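Hidik gallery: grasp planning for clear parts

Posted 13/01/2023 by Juniper Blackwood

Hidik is the planning and perception software we run on our hand-held gripper tool and on the two bench arms at Avton. This gallery goes with release 6. It covers the changes to the transparent object module, the new replay viewer and a few things that were broken in the last release and now are not. Full notes are in the repository under docs/releases.

Most of the work this round was done by Irén Bíró (perception) and Dezső Hegyi (planner and timing). Csenge Kiss rewrote the log reader. Mariann Virág looked after the labelling and caught two errors in our calibration script that had been there since the first release.

Why clear plastic

Depth cameras do poorly on it. The infrared pattern goes through the wall of a tray or bounces off at an odd angle, and the depth map comes back with holes or with the height of the table behind. Our old planner filled the holes by averaging the neighbours. For a cardboard box that was good enough. For a clear tray it often put the wall in the wrong place, and the fingers were sent to close on air.

The new module leaves the holes alone. It looks for thin bright lines in the colour image, groups the ones that could belong to the same rim, and fits a rectangle to them. The tabletop plane is estimated separately and used to set the height of the base. If the rim runs out of view, the fit is marked as partial and the planner is only allowed to use the part it has evidence for.
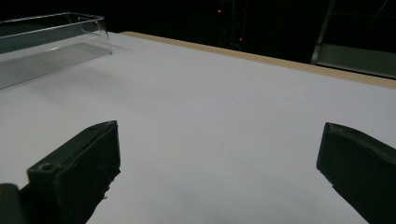
Clear tray on the white table, seen from the gripper with the fingers open. Only part of its length is in view, so a fit here would be marked partial.

The white tabletop is a harder background than it sounds. There is almost no texture to track, so the visual odometry has to lean on edges: the tan strip along the far side of the board, the rim of the tray, and whatever is behind the table. We now give long straight edges more weight and mask out the fingers before matching. The finger mask used to be a fixed outline drawn by hand. It is now generated from the gripper model and the measured opening, and it can be padded in the config if your fingers are chipped or have been swapped.

Small lights in a dark background were also a nuisance. The old feature detector liked them very much and would hang the whole pose estimate on two or three points. There is now a limit on how much any one small area of the image can contribute. Dezső's setting is the default, and you can change it with max_cell_weight.

Test set

Mariann labelled 400 stills for this release, 58 of them with the tray partly out of view. The old module gave a usable rim on 43 of those partial views. We have not finished scoring the new one on the same stills and will add the result to this page in February, along with the ones it gets wrong.

Replay viewer

Csenge's log reader loads a recording without unpacking it first. You can step through it a still at a time and switch the rim fit, the table plane and the finger mask on or off. Colours can be changed in the settings menu. Please do change them if you work on a white table, as the default pale yellow is nearly impossible to see.

Known problems

Two trays stacked one inside the other are still read as a single tray with a thick rim. Strong reflections on the tray floor are sometimes taken for a second rim. Irén has a fix for the second problem on the branch called floor-glare, and it needs testing under different lighting.

If you have recordings with clear parts in them and are able to share them, put them in the Arkard folder on the shared drive with a short text file saying which gripper fingers were fitted.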